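Search this site Enter keywords Go

Tolier Press to Publish New Romance Series by Adjoa Ametepe

Print this page | E-mail this page
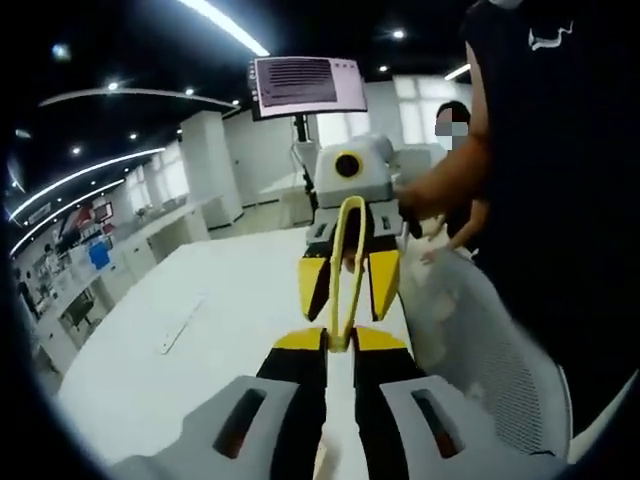
Tue 29 September

Tolier Press has acquired a series of contemporary romance novels by Adjoa Ametepe, the publisher announced. The first book, "The Garkis Ferry," will be released in April in paperback and e-book editions.

The novel follows a harbor pilot who returns to her home town of Garkis to sell the family boat — and finds that the buyer is the man she left at the altar. Two further titles set in the same town are under contract. Each will center on a different couple and may be read on its own.

Hanne Brøndum, senior editor for romance, acquired the series from Iddrisu Boateng of the Tkachuk Literary Agency. "Ms. Ametepe writes grown-up characters with jobs, debts and long memories," Ms. Brøndum said. "Our readers have asked for more second-chance stories, and we are pleased to offer them this one."

Ms. Ametepe is the author of 18 short stories and one earlier novel, "Salt on the Stairs." The audio edition of the new book will be produced by Flitemis and read by Kornél Halász.

Advance copies will be sent to 80 independent bookstores and to members of the Tolier reader panel. Reviewers and librarians may request a copy from the publicity department. Requests should include a mailing address and the name of the publication or library.

Print this page | E-mail this page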